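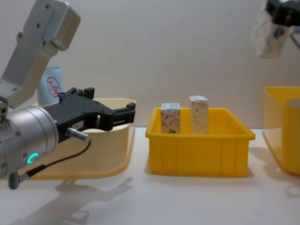
아라이(Arai) 식초 공방 오픈데이 다녀옴. 메모 정리할 시간이 없어서 그냥 적는다. 나중에 고칠지도.

역에서 버스로 25분. 정류장 내리면 바로 냄새 남. 시큼한데 싫지 않은 냄새, 사과 껍질 오래 둔 것 같은. 입구에서 이름표 받고 신발 덮개 신고 들어감. 입장료 없음. 주차장은 좁으니 버스 추천.

첫 코스는 발효실. 나무통이 벽 따라 쭉 있고 제일 오래된 통이 51년 됐다고 한다. 뚜껑 열어서 보여 주는데 얼굴 가까이 대면 안 됨. 나는 댔다. 눈물 남. 안내하시는 분이 웃으면서 휴지 주심.

종초(씨식초) 얘기가 제일 재밌었음. 통을 완전히 비우지 않고 조금 남겨서 다음 술에 섞는다고. 표면에 얇은 막이 생기는데 그걸 건드리면 다시 며칠 기다려야 한단다. 그래서 발효실에서는 다들 살살 걷는다. 온도 기록은 아직 손으로 씀. 공책이 선반 한 칸을 다 차지하고 있었고, 3월 장부를 펼쳐 봤더니 글씨체가 날마다 달랐다.
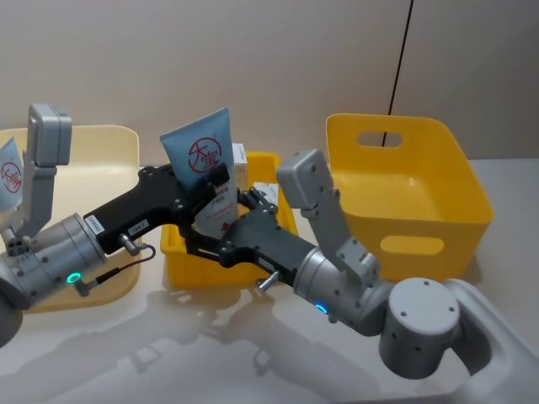 글·정리 키두스 게브레치아디크(Kidus Gebretsadik) / 식문화 담당 객원기자

두 번째 코스는 병입실인데 여기는 유리창 너머로만 구경. 소음이 꽤 있어서 설명이 반은 안 들렸다. 알아들은 것만 적으면, 여과는 2번 하고 현미식초만 한 번 더 재운다. 왜 현미만 그런지 물어보려다 줄이 밀려서 못 물어봄. 아시는 분 댓글 부탁.

시음은 마당 천막에서. 10가지 나옴. 전부 물에 타서 주는데 원액 달라고 하면 조금 준다. 기억나는 것만:

현미 - 둥글다. 밥 생각남.
사과 - 기대보다 덜 달고 끝이 깔끔.
감 - 제일 좋았음. 한 병 삼.
무화과 - 향은 좋은데 맛은 글쎄.
토마토 - 이건 요리용으로 써야 될듯. 그냥 마시긴 힘듬.

옆 천막에 필리스(Fillis)라는 빵집이 나와 있었다. 감식초 넣은 호밀빵을 파는데 점심 전에 품절. 한 조각 얻어먹은 걸로 만족해야 했다. 촉촉하고 신맛은 거의 없음. 버터랑 먹으면 좋겠다 싶었는데 버터는 없었다.

오후에 식초 절임 강습도 있었음. 오이랑 양파, 설탕은 생각보다 적게 넣는다. 끓인 절임물을 한김 식히고 붓는 쪽이 이 집 방식. 우리 집은 뜨거울 때 바로 붓는데, 집에 가서 둘 다 해보고 비교할 예정. 만든 병은 가져가게 해준다. 가방 안에서 좀 샜다. 비닐봉지 꼭 챙길것.

아쉬운 점. 앉을 데가 부족하고 그늘이 천막뿐. 2025년 8월 한낮에 마당에서 줄 서는 건 꽤 힘들었다. 물은 각자 가져가야 하고, 매점 카드 결제가 자꾸 끊겨서 현금 있는 사람들이 먼저 계산하고 나감.

산 것: 감식초 한 병, 현미식초 작은 병, 나무 국자. 국자는 왜 샀는지 모르겠다.

돌아오는 버스는 자주 없으니 내릴 때 시간표 사진 찍어 두시길. 나는 안 찍어서 정류장에서 한참 서 있었음. 절임 비교 결과는 다음 글에.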